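Driltden Sideline Headset, two-coach set
Reviewed by Rekha Shetty

Our old headsets died in the second quarter of a scrimmage last July, which is a considerate time for a headset to die. The booth went quiet, our head coach assumed I had nothing to say, and we scored on the next two drives. Draw your own conclusions. I ordered the Driltden anyway.

For anyone new here, I call the defense from the press box at a small high school program in a league where the press box is a plywood shed on stilts. We play on Friday-night budgets. The big-name systems cost more than our scoreboard, so I shop in the tier where the manual has been translated twice and the carrying case costs extra.

The two-coach set was $675. For that you get two headsets, two belt packs, a charging dock and a sheet of stickers with numbers on them, in case you forget which of the two headsets is the second one. The case is another 44 dollars. I bought it, because I have seen what our equipment trailer does to things.

Sound first. Voices come through clean and a little nasal, so that everyone on staff sounds like he's ordering at a drive-through. You get used to it. Crowd noise is handled well, though our crowd is not the sternest test. The band is. The Driltden took our drum line from the near end zone and turned it into a faint ticking, and I could still hear the sideline ask me what on earth we were doing on third and long.
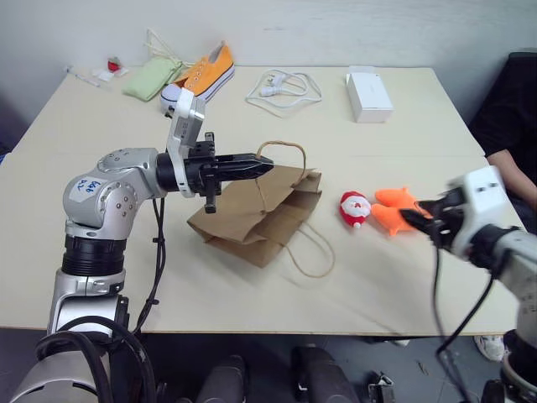
Range is listed at 300 yards. I walked it off one afternoon with a line coach talking to me the whole way about his gutters, and lost him just past the visitors' parking lot. That is plenty. Where it struggles is at Cárdenas, whose stadium has a concrete stand with the booth tucked up underneath the roof. We had dropouts there all night, mostly half a second long and mostly on the half of the sentence that mattered. "Don't blitz" and "blitz" are different calls. We gave up a 20-yard touchdown finding that out.

Comfort is fair. The ear pad is soft and the headband has enough give for a large cap. The mic boom, on the other hand, has opinions. It drifts upward over the course of a half until you are broadcasting from your eyebrow. I fixed mine with athletic tape, like everything else in this sport.

The battery got us through a varsity game with overtime and a long lightning delay – I forgot to switch mine off during the delay, so call it a torture test. The mute button is the real flaw. It sits on the belt pack right where your elbow rests, and it makes no sound when pressed. I delivered most of a goal-line speech against Drolton to myself.

We used a borrowed Caser set the season before last. It had a better button and a worse everything else, and it hummed.

Would I buy the Driltden again? Yes, for a staff of two. If you have four or five coaches who all want to talk, the add-on headsets push the price up quickly, and then you have to listen to them.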